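I have been running the new segmentation build from Storell for 3 weeks now and I still don't trust it. The release notes say it handles bedding "out of the box." I have read that sentence about every perception package since I started doing this, and bedding has never been in anybody's box.

My complaint is simple. Wrinkles look like edges. The model finds a crease, decides it is a boundary, and the planner downstream believes every word of it.

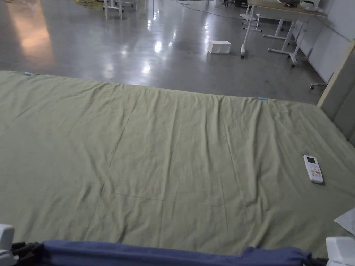
Green sheet, white remote, no garment.

Genivaldo Mendonça thinks I should raise the edge threshold and stop whining. I did raise it, from 2 to 20, and the false garments went away. So did the remote, on some runs. A remote is a hard white object on green cloth. If the tuning that fixes creases also loses that, I don't call it tuning.

Filipa Cordeiro wants to feed depth in as a second opinion. Maybe. Depth on a soft mattress is noisy too, and a thin shirt barely rises above it.
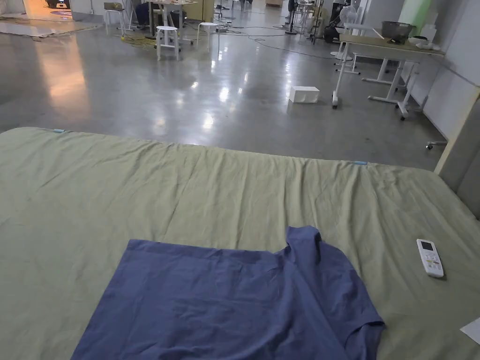
Grasp planning is where I get really grumpy, as the planner wants a complete outline and will make one up if it doesn't get it. With the blue T-shirt spread like this, the body runs off the bottom of the view, and the sleeve and neck opening are over to the right. A sane planner would ask for another look. Ours closes the contour along the image border and offers me a "hem" to grab.

Yutong Jiang has a patch that marks border pixels as unknown. I've read it and it's short, which I like. I'll merge it when it has survived a week on the older logs from August, including the ugly ones.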